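Bin cell notebook, Monday, February

Picking up from last week's entry. The grasp planner was throwing away good candidates near the walls and I wanted to know which stage was doing it. Renji Hoshino thought it was the collision check in Boruler. I thought it was perception handing over bad clouds. We were both partly right.

Pulled the log from the overnight run, 3851 planning requests in total. Of those, 671 came back with no valid grasp. I wrote a small script to tag each failure with the last stage that had touched it, which the Rillus logger should have been doing all along. It wasn't, because the stage name gets overwritten when the request is recycled. That is fixed on the branch now. Old logs will still show "finalize" for everything, so don't trust that column in anything before this entry.

Most of the tagged failures died in the collision check. The bin model has straight vertical walls and the real bins slope. I measured one and rebuilt the mesh with the slope in it, and also replaced the single box we use for the open hand with separate capsules for each finger. The box was fine with the old gripper. With this one it blocks nearly any approach where one finger goes down between an object and the wall.

Also found that the wall padding was being applied twice, once in the scene loader and once in the checker. Took it out of the loader. Padding is now set in one place, at 6 mm. I tried 3 mm in simulation and the planner liked it, but I don't believe our hand-eye calibration is good enough to run that close, so it stays at 6 until we redo the calibration.
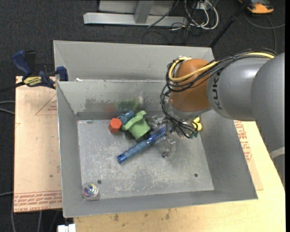 The remaining failures are on the perception side. The depth camera doesn't do well on clear things. The swirly ball comes back as a ring of points with a hole in the middle, and the segmenter either drops it or splits it into two slivers. The brush is fine on the handle and noisy at the bristles, so the planner sees a ragged lump there and rates everything around it badly. Cloth is a different problem. The cloud is good but the antipodal scoring has no idea what to do with folds, and it picks the top of whichever ridge is tallest. That often works, so I'm leaving it alone for now.

For the ball I tried filling the depth hole from the color mask. It fits a plane to the bin floor, takes the mask outline and puts in a sphere of the right width. Crude, and it only helps for round things, but the planner gets something to close on. It sits behind a flag (fill_round, off by default). Koyama would be the proper way to do this, with the learned depth completion, but the model needs the newer driver and I don't want to change the driver while the cell is running every day.

Self-filtering is still not right. We remove the arm from the cloud using the joint state, and that works on the links. The cables aren't in the model, so when the hand is low in the bin they show up as obstacles hanging in space. The replanner then decides the hand is already in collision and refuses to move up. I saw this in the log as a string of aborts with the same joint values. Two options: add a fat cylinder around the wrist as a filter volume, or freeze the scene cloud at the pre-grasp pose and don't update it until retreat. I went with freezing. Renji doesn't like it because we lose any object that shifts during the approach, and he has a point. The cylinder would eat real objects near the hand, though, and I'd take a stale cloud over a missing one.

Controller side: the guarded descent was triggering early. The force threshold was set against a bias taken at the home pose, and by the time the wrist has rotated the cable drag has changed enough to matter. Moved the bias step to the pre-grasp pose, after a short settle. It adds a pause to the cycle but the early stops in this afternoon's log are gone, apart from one that looks like a real contact with the rim.

Replayed the 671 failed requests offline with the new bin mesh, finger capsules and single padding. Have not finished going through the output. The wall cases look much better by eye. Some of the new grasps come in very tilted, and I want to check wrist limits on those before anyone runs them at speed.

To do:
Merge the logger fix and tell whoever is using Lestero to update their parser, the stage field has changed name.
Redo hand-eye calibration, then try 3 mm again.
Add a tilt penalty to the grasp score.
Ask Renji for his old cable filter volume so we can compare it with the frozen cloud on the same requests.
Turn fill_round on for one run with the clear ball in the bin and save the raw clouds.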